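학생 프로젝트: 세면대 닦기 시연 데이터에서 수전 조작 구간 라벨을 어떻게 나누나요
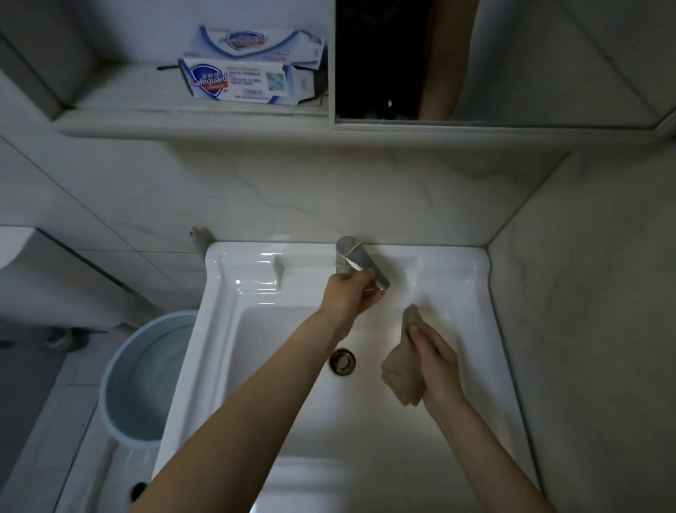 대학 로봇 동아리에서 가사 작업 모방학습 과제를 진행하고 있습니다. 팀원은 4명이고 과제명은 Stondier입니다. 머리 장착 카메라로 1인칭 시연을 녹화한 뒤 손 자세를 추정하고, 구간별로 동작 라벨을 붙여 정책 학습에 넣는 구조입니다. 현재 확보한 시연은 415개, 영상은 초당 30프레임입니다. 문제는 양손이 서로 다른 일을 하는 구간입니다. 첨부한 프레임처럼 왼손은 수전 레버를 잡고 있고 오른손은 구겨진 베이지색 천을 세면대 위에 들고 있으면, 라벨러 A는 '물 조작', 라벨러 B는 '천 헹굼 준비'로 적습니다. 둘 다 틀렸다고 하기 어렵습니다.

지금은 프레임당 라벨이 하나뿐이고, 라벨 도구는 Prorard를 씁니다. 라벨러 간 일치율은 전체 기준 89%인데 수전이 나오는 구간만 따로 계산하면 눈에 띄게 떨어집니다. 궁금한 점은 다음과 같습니다.

- 손별로 라벨 트랙을 분리하는 것이 일반적인지
- 레버에 손이 닿은 시점과 레버가 움직이기 시작한 시점 중 어느 쪽을 구간 시작으로 잡는지
- 크롬 수전의 반사 때문에 손끝 추정이 튀는 경우 해당 프레임을 버려야 하는지

중간 발표가 7월 21일 (일)이라 스키마를 다시 짤 시간이 많지는 않습니다.

작성자: 수전라벨링중

funditz_lab
손별 트랙 분리를 권합니다. 단일 트랙에서는 어느 손을 주동작으로 볼지가 라벨러 판단에 맡겨지고, 지침을 아무리 길게 써도 이 부분의 불일치는 잘 줄지 않습니다. 저희는 왼손, 오른손, 작업 단계의 세 트랙으로 나눕니다. 질문의 프레임이라면 왼손은 '파지: 레버', 오른손은 '파지: 천'이 되고, 작업 단계는 앞뒤 프레임을 보고 정합니다. 정지 프레임 한 장으로 물을 트는지 잠그는지 판정하게 하면 안 됩니다.

구간 시작은 접촉과 조작을 별도 이벤트로 기록하세요. 접촉 시점은 손과 레버의 겹침으로, 조작 시점은 레버 각도 변화로 잡습니다. 학습할 때 어느 쪽을 쓸지는 나중에 정해도 됩니다. 레버 각도를 직접 추정하기 어려우면 수전 몸통에 감긴 노르스름한 고무줄을 고정 기준으로 쓸 수 있는지 보세요. 다만 레버 쪽에도 걸쳐 있는 것으로 보여서, 레버가 움직일 때 같이 밀리면 기준점으로는 못 씁니다. 시연 몇 개를 돌려 보고 판단할 일입니다.

이미 붙인 라벨은 버리지 말고 작업 단계 트랙으로 옮기세요. 손 트랙만 추가하면 됩니다. 발표 전까지 전량은 무리일 테니 불일치가 큰 시연부터 처리하는 순서가 맞습니다.

밤샘조교
Hollis로 바꾸세요. 트랙 분리가 기본값입니다. Prorard는 내보내기 형식이 불편해서 저희 연구실은 한 학기 쓰고 접었습니다.

관절각_7
위 답변에 반사 문제가 빠져 있어 추가합니다. 튀는 프레임을 삭제하면 시간 간격이 깨집니다. 프레임은 남기고 손 관절별로 신뢰도 마스크를 두세요. 연속 결측이 짧으면 보간하고, 길면 그 구간의 손실 계산에서만 제외합니다. 보간 허용 길이는 데이터를 보고 정해야 하며, 레버처럼 이동량이 작은 조작에서는 짧게 잡는 편이 안전합니다.

천을 든 손은 다른 문제가 있습니다. 손가락으로 집은 천이 늘어지면 손바닥 쪽이 가려지고, 천 색이 피부색에 가까우면 분할 마스크가 천까지 손으로 먹는 경우가 있습니다. 추가 촬영이 가능하면 파란색이나 녹색 천을 일부 섞으세요. 기존 시연은 손목 위치만 믿고 손가락은 마스크 처리하는 것으로 충분했습니다.

일치율은 전체 평균 말고 트랙별, 동작별로 나눠서 발표 자료에 넣는 것이 좋습니다. 수전 구간은 길이가 짧아서 전체 수치에 거의 반영되지 않습니다. 경계 허용 오차를 몇 프레임으로 두었는지도 같이 적으세요.

수전라벨링중
답변 감사합니다. 도구는 그대로 두고 손 트랙만 추가하는 쪽으로 정했습니다. 고무줄은 시연 몇 개에서 위치를 먼저 찍어 보겠습니다. 신뢰도 마스크를 Prorard에서 프레임 속성으로 넣을 수 있는지는 아직 확인하지 못했습니다. 해 보신 분 있으면 댓글 부탁드립니다.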